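Wrist camera: phantom obstacle behind glass panel stops approach planning

Status: Resolved, monitoring
Component: perception / depth filter, planner scene update
Reported by: Chie Oda
Assigned to: Kiyoshi Kamata
Project: Urus
Site: Gonditz, upper floor

Summary

Approach planning aborts when the wrist camera faces the glass panel. The planner reports a collision between the right finger link and an unknown object. The same approach toward the bare wall plans and executes normally.

Steps to reproduce

1. Start the Urus stack with the default perception profile.
2. Move the arm to the pre-approach pose facing the panel.
3. Clear the planning scene and let it rebuild for 60 frames.
4. Request a straight-line approach of 300 mm.

Expected: plan returned, no collision objects within the approach volume.
Actual: NO_VALID_PLAN. A cluster of occupied voxels appears between the fingertips and the glass. It moves when the wrist moves.

Log extract

[planner] goal accepted, group=arm_right
[scene] octomap update, 3,000 cells changed
[collision] contact: finger_link_r / octomap
[planner] NO_VALID_PLAN, attempts exhausted

Comments

Kamata, 9:40
Cleared the octomap by hand and retried. The cluster comes back as soon as depth updates resume. With depth updates paused the plan succeeds, so the robot model and the goal pose are not the problem. Please attach the raw depth topic as well as the filtered one.

Oda, 10:15
Both topics uploaded to the ticket folder. With the ceiling lights off the cluster shrinks but does not go away. Recalibrating the wrist camera made no difference; reprojection error was within limits before and after.

Nomura, 11:05
Two separate faults in the recording.

First, the self-filter mask does not cover the whole gripper. The mask was generated from the old finger meshes and leaves a strip unmasked along the outer right linkage. Those points go into the octomap as an obstacle touching the finger, which explains the contact pair in the log.

Second, light reflections on the glass produce false depth. They pass the confidence threshold and are inserted at a range in front of the wall. The insertion point follows the camera, which matches the report that the cluster moves.

Oda, 11:20
The mask fault should then show up against the bare wall too, and it doesn't.

Nomura, 11:30
It does, for a few frames. The wall returns good depth, ray clearing removes the stray cells, and the planner never sees them. Behind the glass the rays are dropped as invalid and nothing gets cleared.

Changes applied

1. Regenerated the self-filter mask from the current finger meshes, with padding increased on both linkages. Mask version bumped in the Urus config.

2. Added a saturation check before the confidence threshold. Depth pixels next to blown-out color pixels are now discarded. Check view for this step, wrist camera toward the panel, lights on:

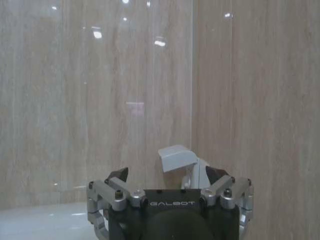
3. Added the panel to the planning scene as a fixed box. Depth returns from behind the box are ignored for insertion but still used for clearing.

4. Set a maximum age on octomap cells so that stale cells expire when no valid rays pass through them.

Verification

Ran 100 approach requests toward the panel with lights on. All returned a plan. Ran the same set toward the bare wall with no change in result. Planning time went up by nearly 4 ms per request, accepted.

Open items

The box for the panel is entered by hand and will be wrong if the robot base is moved. Koyama is to add a base pose check at startup that refuses to load the box on mismatch. Tracked separately.

The saturation check has been tested with the ceiling lights only. Daylight from the side has not been covered. Leave this ticket in monitoring until the July build is installed, then close if no new NO_VALID_PLAN entries list finger_link_r.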